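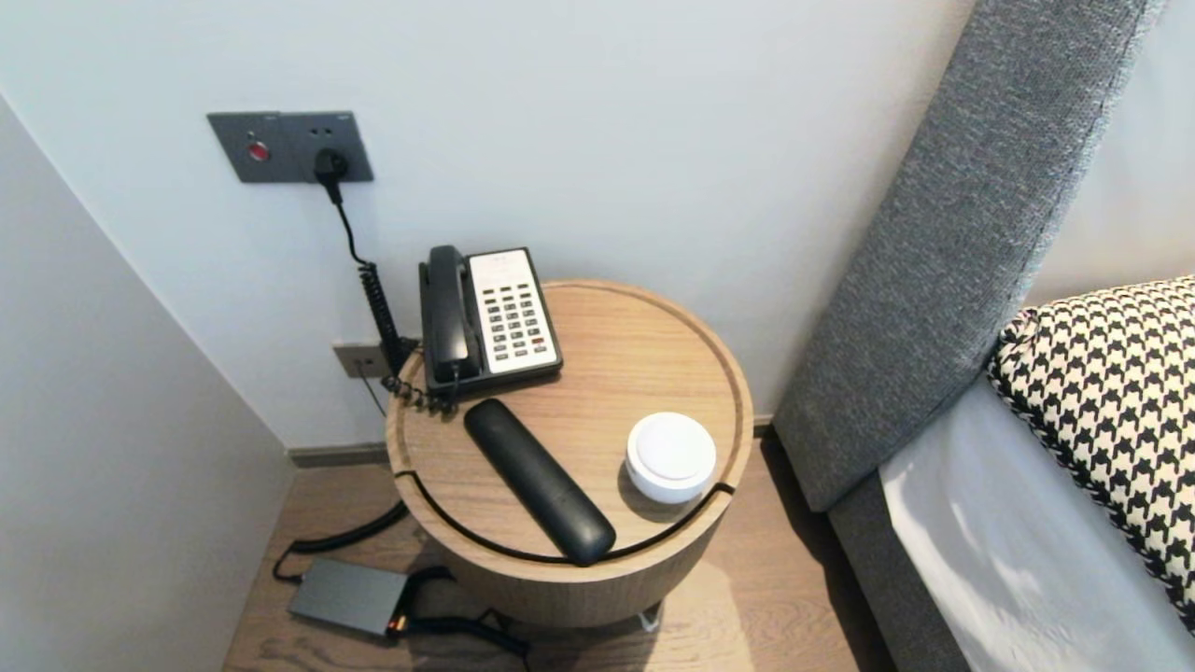
Guest room robot: pre-shift safety checklist, bedside zone
Povcombe site, revision 14
Checked by: Iida Räsänen
Date: October 3, 2023
Comments welcome, please keep them coming!

Scope
Covers tidying and resetting the bedside area with the mobile arm. Bathroom and minibar have their own sheets. Fill in one sheet per room before the robot is switched to auto.

1. Room is vacant and the door sign is set. OK
Comment: Knock, call out, wait, then go in. Same as housekeeping has always done it.

2. Floor route to the bed is clear of cords. NEEDS ACTION
Comment: There's a power adapter on the floor by the side table, with its orange light on and black cable running out both ways. Keep-out strip drawn on the map. I'd love to see these clipped to the skirting board in every room before we widen the route. A wheel on a cord is a stop, every time, even if the robot could climb it.

3. Emergency call button is marked no-touch in the room map. OK
Comment: We treat any red button on a wall as an emergency button until maintenance tells us otherwise. The one over the side table shares a dark grey panel with a power socket, so the no-touch area takes in the whole panel, plug included. The arm never plugs or unplugs anything.

4. Corded phone stays where it is. OK
Comment: The arm may wipe beside it but must not lift the handset or drag the base. The coiled cord bunches up at the back of the table, and that's exactly the sort of loop a finger can hook. Back edge of the table is off limits. Great catch by Aarne Väisänen in the Reddale trial, by the way, this rule is his.

5. Loose items on the table may be moved. OK, with limits
Comment: The black remote is fine to pick up. It was lying across the middle of the top with one end at the front rim, so approach from the front and set it down well inside the raised edge. Leave the small white puck alone for now. It looks like a speaker or hub, and Tiina Niskanen is still writing the rule for devices like that.

6. Table checked for a loose lid. NOT DONE
Comment: There's a dark groove below the top of the round table where lid meets base. Please test by hand whether it lifts. Until someone has, no downward pressing on the rim.

7. Grip force set to the low profile. OK
Comment: Read back from the controller, not from memory.

8. Arm speed near the headboard reduced. OK
Comment: Woven fabric snags. The new slow zone includes the houndstooth pillow, and it runs beautifully in simulation.

9. Stop test, 2 presses: one on the robot, one on the handheld. OK
Comment: Both stopped it cleanly. Do this in the corridor before going in.

10. Attendant within reach of a stop for the full run. OK

Result: manual mode only until items 2 and 6 are closed. Leena Kettunen to sign off, copy to Drokwood so they can update their room map too.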